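Nusik two-finger gripper and wrist camera set

Product overview | Sizing | What to budget for | Ordering

The Nusik set is a parallel two-finger gripper with a small colour camera fitted at the wrist. It is sold for small bench arms used in sorting, kitting and parts handling, where the items are light, come in mixed shapes and don't arrive in the same position every time. The set can be fitted to an arm you already own or ordered with the Gultance bench arm.

What is in the box

Gripper body with drive
One pair of angled fingers, dark finish
Wrist camera and bracket
Combined power and data cable
Mounting plate for Gultance and Moroz flanges
Printed setup guide

The camera looks forward between the fingers, so the operator or the vision software sees the item from approach through to release. The fingertips stay in view the whole time. This is helpful on a crowded bench, where an overhead camera often loses sight of the item behind the arm itself.

Choosing fingers

The standard fingers suit squarish items with firm sides, such as plug adaptors, small housings, boxed fittings and switch blocks. For soft packs or round stock, order the padded fingers. Fingers are held on by two screws each and can be changed without taking the camera off. After a change, run the camera check in the setup guide before going back to work.

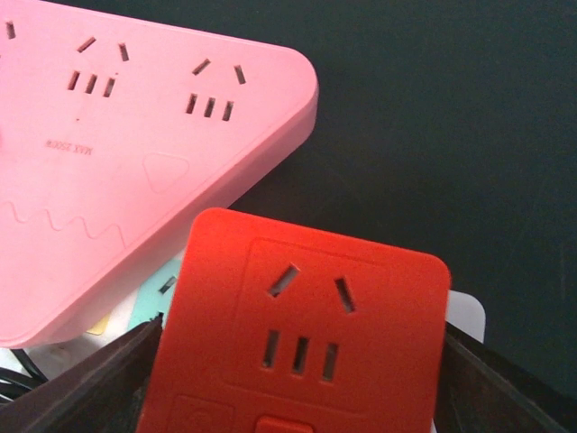
Standard fingers on a red-orange socket unit, with a pink power strip behind.

Electrical accessories are among the more common jobs we are asked to quote for. The housings are rigid and easy to hold, but colours, outlines and outlet layouts vary a lot between product lines, and cables get in the way. If your parts have leads attached, tell us how long they are and whether they are tied. Untied leads usually mean a slower cycle and a wider bench.

Will it fit our arm?

The mounting plate fits the Gultance and Moroz arms directly. Other arms need an adaptor plate, which we can cut from a drawing. Allow for the weight of the gripper, camera and cable when you work out what payload is left for the part. The gripper body with standard fingers and camera weighs 953 g. An arm rated at 2 kg will therefore carry it, with about 1 kg left over for the item and any adaptor plate.

Planning the bench

Leave clear space on all sides of the pick area for the fingers to open. A plain matt surface in a dark colour works well under mixed bright parts. Glossy tops cause reflections and should be covered. Avoid placing the bench beside a window unless it has a blind.

What to budget for

Gripper and camera set
Adaptor plate, if your arm is not on the list
One spare pair of fingers per set
Cable clips and sleeve
Setup day on site, optional
Computer for the vision software, if you don't have one

Buyers tend to leave out the spare fingers and the setup time. Fingers wear at the tips and should be treated as a consumable. For a first installation, plan on four working days between unboxing and regular use, including operator training.

Software

The camera works with the Stanov vision package, licensed per arm and renewed each June. A licence bought part way through the year is charged for the remaining months only.

Ordering

Send us the make of your arm, a list of the items to be handled with their weights, and the size of your bench. Sample parts can be posted to our workshop for a grip test before you order. Samples are returned with the quotation.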